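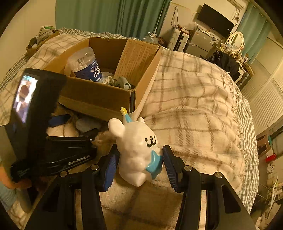
Do we need a whole new set of examples every time somebody adds an object to the list?
A new object gets its own small batch, 16 examples to start, and it goes in with everything we already have. The old examples stay where they are. If the model still fumbles the new object after that, we collect another 16 and look again before anybody goes bigger.

That question came up so many times in April that I'm putting it at the top of the minutes from now on. Okay, on to the meeting! I took notes by hand and typed them up after, so if I got you wrong, write to me and I'll fix it.

Hand-held collection group, April minutes
Start: 4:10 p.m. (we said 4:00, I know)
Chair: Eliécer Ríos
Notes: me again

1. Last month's minutes
Approved with one change. I had written that the Litwood batch was finished, and it was only uploaded. Finished means checked. Fixed.

2. Where we are
The goal for this round is 1,000 good examples of picking up small household things in rooms people live in. Eliécer read out the totals and we're at around 600 that have passed checking, which is better than I'd feared (I had us way lower in my head). Brilden is ahead, Litwood is catching up, and Hangate got going late and has only sent in 3 so far. Everyone was nice about it.

We got into a long back-and-forth over what counts as one example. We settled on this: one approach, one grasp, one lift, one set-down, jaws open at the start and open at the end. If you miss and try again, keep recording and tag it "retry." Please don't delete those! Garg's training side wants them in a separate folder, and I'd been throwing mine out for weeks, so I felt pretty silly.

3. Soft surfaces
This took up most of the meeting. Picking things up off a bed or a blanket is still our thinnest category, and I argued (loudly, sorry) that we should put real hours into it. On a table the object stays put and the fingers can come in low. On bedding, things tip and sink, and a fringe or a fold can end up between the fingers before you've touched what you came for. Small figurines are a good test for this, with their round heads and hardly anything flat to squeeze.

Eliécer wondered if we should smooth the blanket before each example. I said no, and after some grumbling we agreed to leave bedding however it lies. What we will do is change the object's spot and which way it faces between examples. Facing the same way every single time was the main complaint about our last upload, and fair enough.

Decision: 200 of the remaining examples go to soft surfaces. Brilden and Litwood split them evenly.

4. Clutter
Short one. Leave the room alone. Boxes, clothes, cords, whatever's lying around can stay, as long as you can reach the object safely. The exception is anything with a name or address on it, so turn mail and labels over before you begin.

5. Speed
Some of us are way too fast, me included. Eliécer played one of mine back and the fingers were closing while my arm was still moving in. Try for a steady approach, stop, then close. You'll feel like you're moving through syrup for the first few and then it gets normal. We also want a mix of approach angles, and straight down is already well covered, so come in from the side more.

6. Finger pads
Look at the rubber pads before every session and wipe off the lint, especially after blankets. If one is lifting at a corner, swap it and put that in the log. Spares are in the gray drawer at Brilden. Litwood wants its own supply, and Eliécer is going to order some.

7. Other stuff
Hangate asked whether left-handed collecting is okay. Sure it is, just mark it in the notes field. There was also a request for shorter meetings, which got applause.

To do
Eliécer: order pads for Litwood, send Garg the definition from item 2.
Me: rewrite the one-page instructions, dig my old retries out of the trash folder if they're still there.
Brilden and Litwood: soft surface examples, starting with figurines.
Hangate: send the next batch when it's checked.

We wrapped up at 5:25 p.m. Same room next month, and somebody else is bringing the snacks.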